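Participants wanted: come and disagree about a refrigerator

Fikby is recruiting for the second round of the Plelteck study, which concerns how people correct a robot that is putting groceries away in the wrong place. If you have ever repacked a dishwasher behind somebody's back, you already have the relevant training.

In round one we collected 678 spoken corrections. The method is simple to the point of embarrassment. A participant watches the robot handle a kitchen task, says whatever they would say to a roommate, and we measure whether the planner does better with the full sentence or with a cleaned-up command. The full sentence won in 77 percent of trials, sighs included.
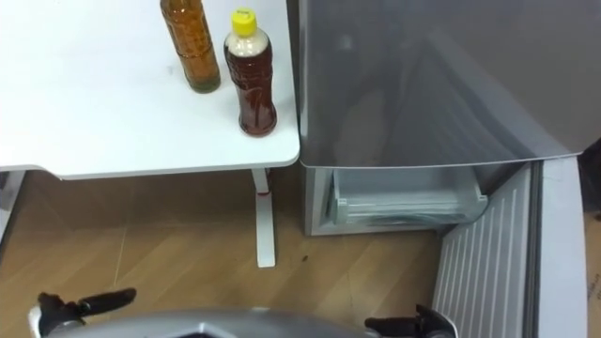
Two bottles on the table, fridge compartment open, both grippers low.

What you would do

Sessions last two hours, with a break for coffee that we did not let the robot make. You will sit with an operator, watch a run, and talk. We want hesitation, changes of mind and the phrase "no, the other one." Please don't rehearse.
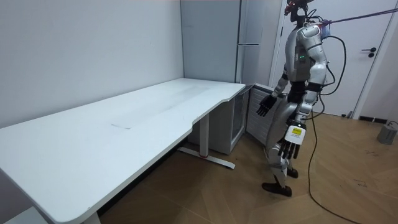 Who we are looking for

Adults who speak English at home and put away their own groceries. Robotics experience is neither required nor much admired. Professional cooks are welcome, although the last group had strong views on condiments and we ran late.

You will be asked to comment on the grip as well as the destination. Round one taught us that people care a great deal about how a bottle of sauce is held on its way to the shelf, and our scoring sheet had no column for it. 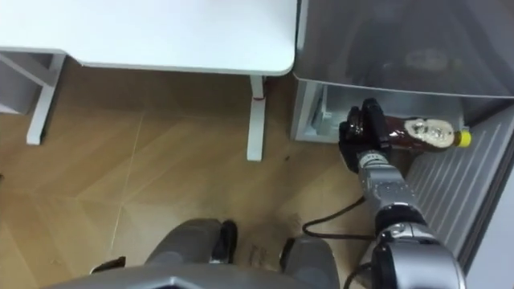 It has one now. The column is called "manner," after a long meeting, and it is where we expect the new results to come from.

Pay is a grocery voucher plus bus fare. Saturday places go first. Apply through the Rastogi front desk and put "Plelteck" in the subject line.

Comments (3)

todo_or_not: Can couples apply together? We have material.

marrowfat: Did round one. Said "gently" more than I have to my own kids.

kelp99: Does ketchup go in the fridge or not? Asking before I commit.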